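Gilbert packing house workers get their raise, finally

23 April 2021

I've been covering the fight at the Hastura packing house in Gilbert since before the apples came off the trees last fall, and I get to write a happy one for a change! The workers voted on Wednesday night to accept a new contract, 302 to 75, and the parking lot sounded like a high school football game when the numbers were read out.

The big thing is money, so let's start there. Everybody on the line gets a raise of 75 cents an hour starting with the first full pay period in May, and there's another bump next spring. The night crew keeps its shift premium, which the company had wanted to fold into base pay (a bad trade for anybody who works nights, and they knew it). Seasonal people who come back for a second year will hold on to their seniority. That last part was what folks kept bringing up to me all winter, more than the wages even.

It's a three-year deal. Hastura had been asking for five.

I caught up with Idris Harries, who has been on the bargaining team the whole way through, while he was trying to find his truck keys. "We went in there with a list and we came out with most of it," he told me. "I wanted the sick days. We got two of them. I'll be back for the rest." He has worked the pear line for 11 seasons and he looked like he could use a nap.

Hastura put out a short statement saying it was pleased to have an agreement and looked forward to a good season. I called the office twice to ask about the sick days and left messages both times. If they call back I'll add it.

Now, not everybody is thrilled. I talked to a couple of women from the sorting room who voted no, and their complaint was housing - the bunkhouses out on the Urkby road are still charging the same weekly rent, and the contract doesn't touch it. They're right that it doesn't. The union says housing is a separate agreement and talks on that start next month. I'd like to see a date on paper before I get excited.
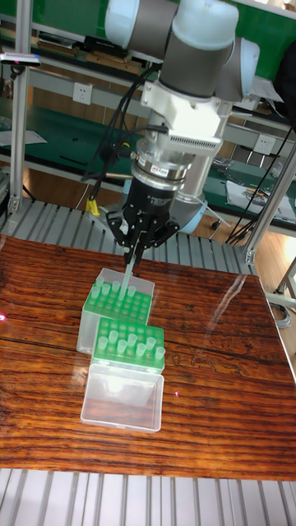 There's also the question of what happens down the road at Jatska, where the crew does pretty much the same work for less and has no contract at all. A few of them came over on Wednesday to watch the count. One told me she was only there for the tamales, but she stayed until the end and took a copy of the wage sheet home with her.

The full contract should be up at the union hall by Monday, in English and Spanish, and you can get a copy at the front desk. Bring your own reading glasses, the print on the last one was tiny.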